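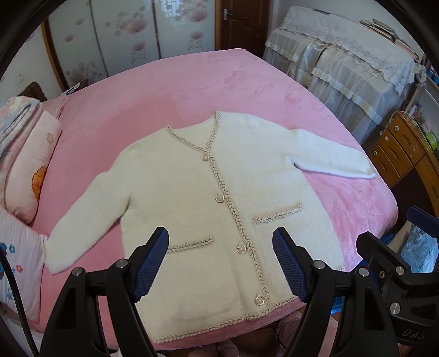

Dranura Wool Scouring and Small-Batch Yarn Project
Progress report, second period

1. Status

The project is in month 18 of 21. The scouring line at the Zemgate site is in regular use and the effluent works are finished. The spinning trials are behind the plan submitted with the application, and a revised schedule is given in section 6. No change to the total grant is requested.

2. Fleece intake

Intake for the period was 1,824 kg of greasy wool, all of it graded on arrival. Grading follows the scheme agreed at the start of the project: fine, medium, coarse and reject. The reject share was higher than in the first period. Most of it came from early deliveries that had been packed damp and had started to yellow in the bag. Suppliers now receive a one-page note on drying and packing with their collection date, and later deliveries were in better condition.

Vegetable matter remains the main quality problem in the medium grade. Hand picking removes the larger burrs but is slow, and what is left carries through to the carder.

3. Scouring

The line runs as four bowls in sequence – two with detergent, two rinse. The first bowl was originally held at the temperature recommended for finer wool, which left too much grease in the local fleece. Raising it and lengthening the soak corrected this, at the cost of more energy per batch. Residual grease is now inside the target range on most batches. The exceptions are all coarse grade and are re-scoured.

Felting in the second bowl was traced to the rake speed. The drive was fitted with a slower pulley and the fault has not come back.

The dryer supplied by Rurkeo was out of use for part of the period with a failed bearing on the extraction fan. The bearing was replaced under warranty. Wool was dried on racks in the meantime, and throughput fell accordingly.

4. Effluent

The settling tank and grease trap were commissioned in December. Discharge samples are taken weekly and sent to an outside laboratory. Two samples exceeded the permitted suspended solids, both following a bowl change carried out too quickly. The written procedure now specifies a staged drain-down, and samples taken after the change have been within limits. Recovered grease is stored in drums pending a decision on sale or disposal. One inquiry has been received from a soap maker but the quantities on offer are small.

5. Carding, spinning and knit trials

Carding and spinning are carried out under contract at the Nedeljković mill. Trial lots were spun in the fine and medium grades as 2-ply, with a softer twist in the fine lot. Both were knitted into swatches and then into a limited set of sample garments.

Findings to date:

Fine grade: good handle, acceptable evenness, some pilling at cuffs and underarm after repeated wear. A slightly higher twist will be tried in the next lot.

Medium grade: adequate strength, noticeable prickle next to the skin. Suitable for outerwear and blankets.

Coarse grade: not spun. Felted pads and insulation batts are under consideration for this material.

Relaxation shrinkage after the first wash was greater lengthwise than across. Garment patterns for the next round allow for this. Heavy trims on front openings and hems need to be washed with the body fabric before making up – on test panels, unwashed trim puckered the edge.

6. Schedule

The second spinning lot moves back by one month. Knit trials and wash testing move with it. The final report date is unchanged, which leaves little margin if the mill has to postpone again. A provisional slot has been requested in writing and confirmation is outstanding.

7. Budget

Spending is under the profile for contract spinning and over it for energy and laboratory fees. We request approval to move part of the unspent spinning line to cover the energy overrun for the current period. The detailed table is in Annex B, with invoices in Annex C.

8. Decisions requested

Approval of the budget transfer described in section 7.
Acceptance of the revised schedule in section 6.
Guidance on whether income from recovered grease, if any, is to be deducted from the final claim.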